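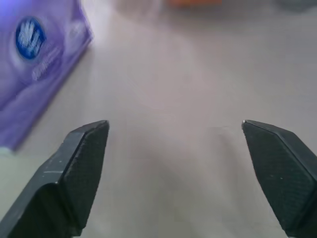 Up at 5, no coffee left. February is dragging. Drove out to Isby for the seed swap, 12 miles of slush and one very slow tractor. Got there before the doors opened and stood in the wet with everyone else stamping their feet.

Came home with beans, two kinds of kale, a squash called Zimley that I've never grown. Big orange thing supposedly, keeps till spring. We'll see. Gave away nearly all my poppy seed. Should of kept more back.

Then the bill from Bakalis for the furnace. $189 for a part the size of my thumb, and more than 600 with the labor. Paid it. Sulked. House is warm at least, 68 in the kitchen by lunch.

Afternoon gone on the gutters. Ladder wobbly, hands numb, quit halfway along the back. Leaves in there like wet cardboard. Have to finish before it freezes agian.

Soup for supper, the lentil one, too much salt. Ate it anyway with the end of the bread.

Tomorrow: coffee, stamps, call Prodton about the gate hinge. Start the onions if I can find the trays. Pretty sure they're behind the paint cans. Bed by 8, can't keep my eyes open.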